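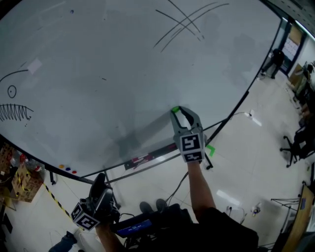 Tennant Freestanding Whiteboard

Supplied by Dotetti. Order code 372.

The Tennant is a magnetic whiteboard on its own floor stand, for rooms where the walls are already taken up by screens, shelving or panelling. The writing surface is white and glossy, in a slim black metal frame. A marker tray runs below the board. The stand is metal, with black legs, and needs no fixing to the floor or wall.

Contents of carton
Board with frame fitted
Stand legs and crossbar
Marker tray
Fixings in a labelled bag, including two spare bolts
Hex key
Assembly sheet

Markers, magnets and eraser are not included. See Accessories.

Weight
Board, stand and tray together weigh roughly 11 kg. One adult can shift the assembled unit across a hard floor, but two should lift it over a threshold or up a step. Lift by the stand. The tray is not a handle, and the brackets will bend if it is used as one.

Writing surface
Accepts any dry-erase marker. Black gives the best contrast under ceiling lights and is the colour we suggest for line drawing, diagrams and handwriting that has to be read from the back of a room. Red and green read well at close range. Yellow does not.

Like any gloss board, the Tennant reflects overhead lighting. If glare falls across the part of the board in use, turn the stand a few degrees before changing the tilt. A small rotation is usually enough to move the reflection off to one side. Matt film is available to order, although it holds more residue and takes longer to clean.

Faint grey marks will build up where drawings are rubbed out with a dry cloth or the side of a hand. This is pigment left on the surface and does not indicate wear. Cleaning is covered further down.

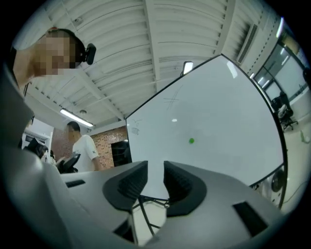 Magnets

The full face of the board is magnetic, right to the frame. Round magnets of the ordinary office kind will hold a single sheet of paper anywhere on it. For card, brochures or several sheets, use one at each top corner.

Magnets not in use are best parked in a row near a corner, clear of the area being written on. Pick them up to move them. Sliding a magnet traps grit underneath, and the resulting scratches catch pigment and cannot be polished out. Check the back of older magnets for a worn or missing pad and throw out any with bare metal showing.

Adhesive notes can be used on the surface. Remove them at the end of the day – glue left for weeks collects dust and leaves a grey rectangle.

Cleaning

Daily: dry felt eraser or microfibre cloth.
Weekly: cloth dampened with water, then a dry cloth.
For ghosting: whiteboard fluid, applied to the cloth and not sprayed at the board. Work from the top down and wipe the lower frame edge last, where liquid tends to collect.
For permanent marker: draw over the line with a dry-erase marker, wait a few seconds, wipe.

Do not use scouring pads, cream cleanser, acetone or melamine sponge. Surface damage from any of these is excluded from the warranty.

Placement

Stand the unit on a level floor with all feet in contact. Route power and data cables behind the legs or under a cable cover. Leave enough clearance at the back for someone to reach the tilt knobs, which are on the rear of the uprights. Both knobs must be tight before anyone leans on the board to write.

Retighten the frame bolts after the first month, then every April or at whatever point in the year the room gets its general maintenance.

Accessories

Hunis round magnets, assorted colours, pack of 11.
Pirnoler dry-erase markers, black, bullet tip, pack of three. Store flat in the tray. Markers kept upright with the cap at the top dry out at the tip.
Pirnoler felt eraser with replaceable pads.
Replacement tray, with brackets.

Customer comments 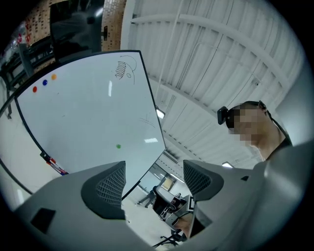

Yae Maruyama: Had ours a few months in a shared workshop. Surface is good, wipes clean with a damp cloth even after drawings have sat there over a long weekend. Two complaints. The tray could be deeper, as markers roll out when the board gets bumped, and the assembly sheet shows the crossbar upside down. Can the tray be swapped for a deeper one?

Dotetti replies: The replacement tray is the same depth as the original, and there is no deeper version at present. A strip of non-slip matting cut to length will keep markers in place. The crossbar drawing has been corrected on the current assembly sheet, and we can send a copy on request.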